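Friday, December 3, 2021
Growth room, lower shelves

Pea cross, second generation. Tall line (Clutum) by dwarf line (Korkik), F1 all tall as expected, selfed in the big pots last month. Seed is dry enough to sow.

Soaked overnight, then sowed 2 seeds per cell in the 24-cell flats, Rocha mix with a bit of extra grit. Watered from below until the surface went dark, then drained the trays. Lights on 16 hours. The Climura timer had slipped again and was coming on late, so I reset it and taped over the dial. Please don't move the tape.

Labels: cross number first, then mother plant, then cell. Pencil only. The marker faded on the last set and we lost a whole flat to guessing.

Parent lines are in the end flat for comparison, one row each. Score height at the fourth true leaf, measured from the soil line to the top node. Anything in between gets a question mark and a second look a week later. Do not force it into tall or short. Last time the in-between ones were mostly plants on the shelf edge that had stretched for light, so I'm turning the flats every other day.

Wrinkled seed was sorted out before sowing and is in the envelope marked W. That count goes on its own sheet. Still a long way short of the 1000 seeds we wanted for the seed-shape ratio, and the rest will have to come from the March harvest.

Germination check Monday. Thin to one per cell once both are up, always keeping the left-hand seedling so we aren't picking the taller one.

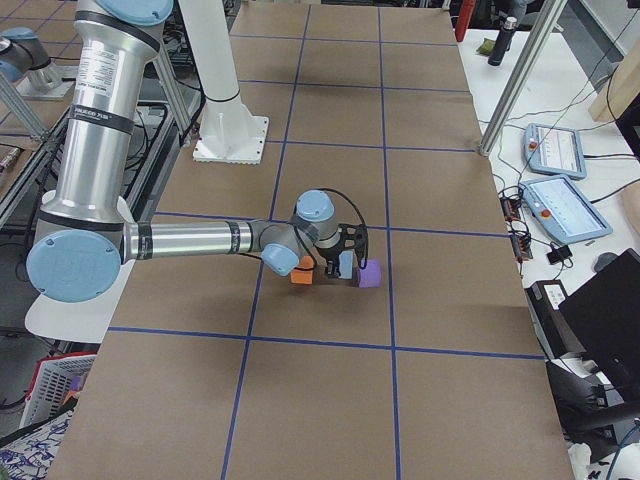

Added by Korinne: keeping the left-hand one is fine, but write down the height class of the one you pull if you can tell. Also the dwarf parent came up slower than the tall parent in the last round, so give it a few more days before calling a cell empty.

Agreed on the extra days. Will add a column for pulled seedlings. Need more trays without holes, and the small scale needs a battery.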